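Party Rentals & Outdoor Events

Damage waiver or refundable deposit on a tent rental?

mapleyard

We're renting a 20 x 30 frame tent for an anniversary dinner in our backyard in September. I have quotes from two companies and I can't work out how to compare them.

Arnness wants $1,362 for the tent, sidewalls, tables and chairs, with delivery and setup included. On top of that they add a damage waiver of $133 that we don't get back. They say it's optional, but if we decline it we have to sign a form saying we'll pay the replacement cost of anything damaged.

Girkari is a little higher on the rental itself. They don't offer a waiver at all. They take a $400 deposit on a card and release it within ten business days after pickup if everything comes back fine.

Our yard is flat and mostly sheltered, there won't be any kids, and it's a sit-down meal. My main worry is wind, or somebody spilling wine on the sidewalls. Does the waiver cover that kind of thing? And does homeowners insurance do anything here? I have to give Arnness an answer by noon tomorrow or they let the tent go. 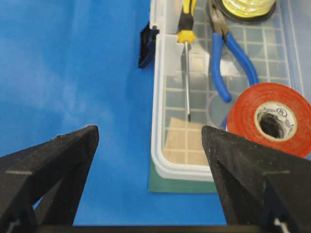
orchard_lane_events

I did bookings for a rental company for six years, a small one, neither of the two you mention.

A damage waiver isn't insurance. It's the company agreeing not to bill you for certain kinds of accidental damage. What's in it varies a lot, so ask for the actual page and read it before you pay. The ones I worked with covered small tears, broken chair legs and ordinary stains. They did not cover:

Theft or missing items
Burns, including candles and grills under the tent
Damage from moving the tent or taking out stakes yourself
Candle wax on linens
Leaving the tent up with people in it after the company tells you to clear it for wind

Wine on sidewalls washes off most of the time. We charged a cleaning fee only when it was dried in or when somebody had gone at it with bleach. Leave it alone and tell the crew at pickup.

Wind is the one to ask about in writing. If the crew staked it and it fails in normal weather, you shouldn't be paying for that. If there's a storm warning and you've closed up the sidewalls yourself against their instructions, they may see it differently. Ask who makes the call, how late you can cancel the tent, and whether you get the money back or a credit.

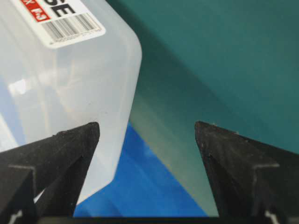 Take photos of everything once the crew has finished setting up, before you put anything on the tables. Get the corners, the sidewall zippers and any chairs that already have scratches. Do it again the next morning. Most deposit arguments I saw came down to one side having pictures and the other side not. Also get a copy of the delivery ticket with the quantities on it, and if they drop off short, write it on the ticket before you sign.

On homeowners insurance, call your agent. Some policies cover rented property in your care and some don't, and your deductible may be higher than the damage anyway.

For a quiet dinner on a flat yard I'd be comfortable with either one. I'd pick based on which company answers the phone.

hostatorkimholm

We had the deposit kind for a party at our place out by Orkimholm. Got it all back but it took closer to three weeks and I had to call twice. Put it on a credit card, not debit, so your own cash isn't tied up.

Check the total too. Our first quote was $707 and then they added delivery, fuel and a fee for picking up after 9 p.m. Ask for the all-in number from both of them.

mapleyard

Thanks both. Arnness emailed me the waiver page. It covers tears and stains, and wind as long as we leave the tent the way they set it up. Theft isn't in there. I'm going to take it and call our agent about the rest.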